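Robots on the folding line, anyone else?

flasosus_5
They've put 2 arms on folding at our laundry in Garnamton. My wrists love it, but I miss the chatter.

dumel
We lost our late shift that way. Not cheering, sorry.

flasosus_5
Fair. I'm on mending now, same pay so far. Teal cloth is still a pain, all creases and doubled-over bits:
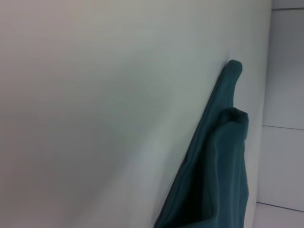
Photo: flasosus_5

ojala968
Looks like ours before a second go. I'd sooner keep people on the dark stuff.

dumel
Get the pay bit in writing!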